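Stelmakh Workshop reopens with new tabletops and mats

DIRNWOOD – The Stelmakh shared workshop is open again after a June closure in which all 18 of its work tables got new tops. The old surfaces had been in daily use since the building stopped being a print shop, and many were too scarred to write on or to lay small parts on without losing them in the grooves.

The new tops are light-colored wood, supplied and fitted by Dostalard, a local joinery. Dark gray mats have gone down on the tables used for small work. For now they are held with off-white masking tape at the corners, stuck partly to the mat and partly to the wood.

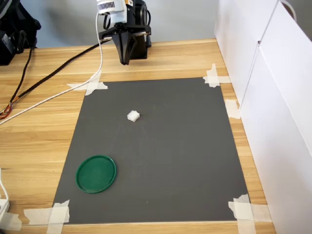 Screws were ruled out early. The workshop's notice to members says the tops are not to be drilled for mats, clamps or anything else that can be fixed another way. Double-sided tape was tried on one of the old tables in the spring and left a residue that had to be scraped off by hand.

The masking tape is meant to last through the summer. Members are asked to replace a strip when its end starts to lift, to pull it back slowly along the grain, and to leave the mat where it is. Rolls are kept in the drawer under the sign-in book. A tape with a cleaner edge may be bought later, and the notice says $400 has been set aside for that and for spare mats.

The mats were ordered under the name Lolo, the supplier's plain matte line. A shinier version was cheaper, but it threw back the glare of the ceiling lights when a sample was laid out for members to try. The matte surface does show scuffs and specks of dust. Wiping down with a damp cloth is part of closing up each evening.

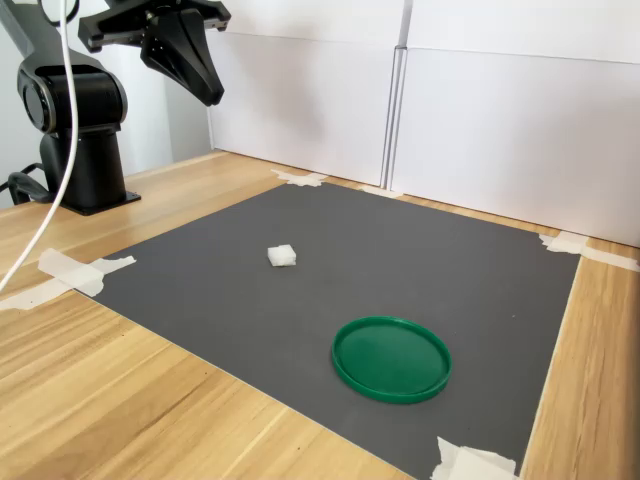

One member wrote in to say that the mats are a big improvement but the tape is not, as sleeves catch on the torn ends and cutting the strips with scissors would fix most of it. The same letter asked for a mat at the long table by the door, where people sort hardware and where parts tend to roll.

The workshop replied that scissors will be put in the drawer with the tape. The long table is wider than the mats now in stock and will have to wait for the next order.

Stelmakh has 70 members and is open until 5 p.m. through the summer, with later hours expected to return in the fall. Offcuts from the old tabletops are stacked outside the side entrance and are free to anyone in Dirnwood who wants to haul them away.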